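Sharing a worktop with an arm: house rules
Filed under Kitchen, by the Fancombe tips page

An arm will not sulk, but it will put its elbow through your breakfast without a word. The rules we keep at Fancombe are dull, and they fit on the back of an envelope.
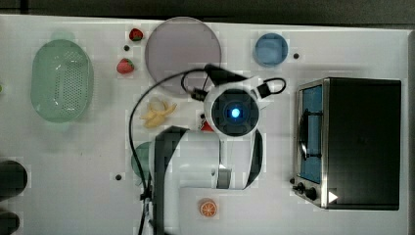

Same table each time, toaster oven to the right, colander to the left. 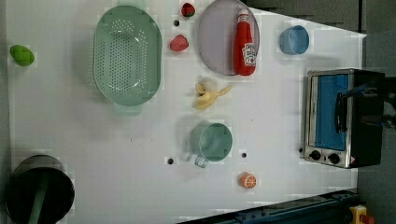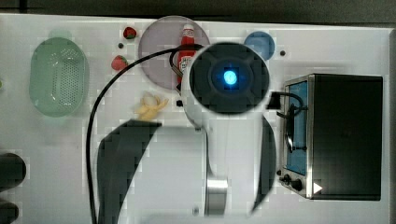
Kalinowski reckons the first rule is wrong and ought to be about the stop button, which should be within reach of whoever is standing nearest and never behind the bread bin. Fair enough. It has been moved up the list.

1. Stop button first. Press it before you start, to see that it works, then reset it. Tea towels do not go over it, however handy it looks.

2. Hands out while the arm is live. If the banana has rolled, the banana can wait.

3. Walk the cable through the whole reach, slowly, at the lowest speed you have. Cables love a plate.

4. Oven unplugged at the wall for practice runs. Doors and knobs can be rehearsed stone cold.

5. Keep 40 cm clear beyond the furthest stretch - your mug counts as an obstacle, and so do you.

6. Put things back in the same places before each run. Mark the spots with pencil if you have a memory like mine.

7. Two people for anything new, one to watch the arm and one to watch the screen. Swapping halfway is how the Wandano manual came to have tea on it.

Wipe the gripper pads with a damp cloth, never a soaking one, and check the bolts monthly. Gasia writes in that a paint pen line across each bolt head shows at a glance if it has crept. I have since done all of ours, and two lines no longer met.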